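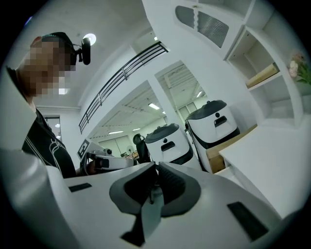 Third furnished place I've been shown this month, and this one comes with "a complete Sernstead study corner." I have questions about the word complete. Thread.

The listing says desk, hutch, chair, "generous storage." Everything in these listings is generous. The last one had a generous closet I couldn't get a coat hanger into sideways.

They want 300 extra up front for the furniture. Refundable, says the agent, Debora Carbone from Skustel. Refundable if there are no marks. On white furniture. In a room people use.

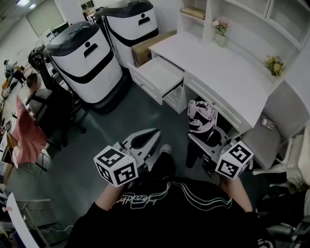

Drawers are where I always start, because anybody can make a desktop look good for a visit. Pull one all the way out, lean on it a little, see what it does. The white desk has a drawer open at the left end with nothing in it, and a whole row more along the front, so fine, I'll give them storage. But then why is there a flat piece of cardboard up on the hutch shelf and a cardboard box jammed in behind the desk? If the storage is so generous, put the box in the storage.

And the flowers. Artificial, pink ones in a vase and yellow ones over in the corner. I have never once seen fake flowers in a listing and thought, great, they fixed the outlets too.

Light gray upholstered chair. Looks nice, sure. Ask me again in August when you've been sitting on it in shorts for 4 hours.

Debora says the set would cost me 2000 new. Would it? I asked for the receipt and got a link to the Hsieh catalog, which has a different desk in it.
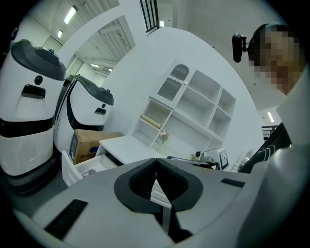 I wrote back and asked which desk I'd be paying the deposit on, the one in the catalog or the one in the room. No answer so far. It's been since breakfast.

Somebody in my replies says Sekamell rents out the same kind of setup with a 100 deposit and they'll write down the scratches with you before you sign. I'll believe it when I see the form, but I did call them.

If you're looking too: open every drawer, sit in the chair longer than feels polite, and get the marks in writing. Will update when Skustel finds that receipt.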